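I have been putting off writing about the kitchen counter thing for weeks, mostly because every time I sit down to do it I get annoyed all over again. But it's April, the quotes are in, and my sister keeps asking, so okay, let's talk about countertops!

Quick recap if you're new: we bought the house on Salcedo with a kitchen that was last touched when avocado green was a serious color choice. The counters are tile. Small tile, with grout lines deep enough to lose a lentil in (I have lost many lentils). You can't roll out dough on it. You can't slide a cutting board without it going bump bump bump. I've cleaned that grout with a toothbrush so many times that my husband now hides his.

So I started out wanting marble. I know, I know. Everybody who has ever owned marble has a speech about it, and I've heard all of them. My neighbor Begoñe Campos has had hers for ages and she gave me the full tour, wine glass rings and lemon spots included, and you know what? I still liked it. She bakes on hers every weekend and it looks like a counter that somebody uses. There's a pale ring by her stove from a jar of vinegar and she just shrugs at it.

Then I went to see Virgilio Mangubat, who cuts stone out behind the Stisport warehouse, and he talked me halfway out of it. He had me scratch a sample with a key. Then he squeezed a lime on it and made me wait while he ate a sandwich. When he wiped it off there was a dull patch the exact shape of the puddle, and he didn't say a word, he just handed me the price sheet.

The price sheet! Marble came in at 60 dollars a square foot before cutting, and our kitchen needs 46 square feet if we do the little bit by the window too. The sink cutout alone was another 638, which I made him say twice. I went home and ate cereal for dinner over the tile.
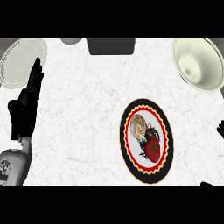 White with just a little veining, still my favorite look.

After that I went through my quartz phase. I ordered samples from Vestex and lined them up along the windowsill for a couple of weeks, moving them around like a crazy person to see them in the morning and then again at night with the ugly overhead light on. Some of them look really good! A few look like a photocopy of marble, with the same gray squiggle showing up every couple of feet, and once I'd noticed the squiggle I couldn't stop seeing it. My husband says he can't see it at all. He also can't see the milk when it's behind the orange juice.

What I'm leaning toward right now is splitting it. Honed marble on the short run where I bake, and something tougher by the stove and sink where all the tomato sauce happens. Begoñe thinks two materials will look busy. Virgilio thinks it's fine as long as they don't meet in a corner, and he's got a leftover slab from the Ruvurach job that might be big enough for the short side, with a good discount if I take it as is. I need to go back with a tape measure and a paper template, because last time I measured I was off by the width of the fridge.

He wants a deposit of 30 percent to hold it, and he'll only hold it until the end of the month. If any of you have lived with honed marble (not polished, I've decided that much), please tell me how it's doing in the comments. Especially if you have kids who like grape juice.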